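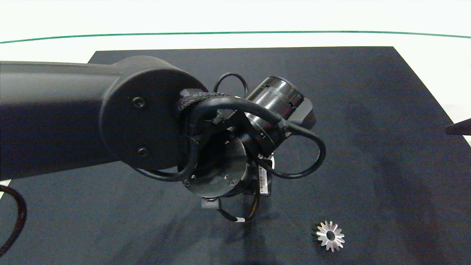
The star gear on my navy mat

Cleaning up a star-shaped gear, and the mat under it

Skeseck wrote:
Hello all, I've been sorting through a tin of odd gears (a lovely way to lose an evening!) and this silver one is my favourite of the lot. My trouble is the mat. It's dark navy, slightly textured, and it has gathered faint smudges and streaks that I can't seem to shift. What do you all use?

Rekia wrote:
Oh, what a pretty little thing! Warm water and a drop of washing-up liquid, soft cloth, then leave the mat flat overnight. Mine has had 26 good washes by my reckoning and still looks smart.

Nedelcu wrote:
I'm afraid I disagree with Rekia about the soap, it left a film on mine that was worse than the streaks. Plain water and plenty of patience. As for the gear, please don't go at it with 2,000 grit, however tempting, you'll round off the points.

Rekia wrote:
You used too much soap, dear Nedelcu! One drop, I said.

Skeseck wrote:
Thank you both, you are kind. I'll try plain water first and then the one drop, and leave the gear well alone.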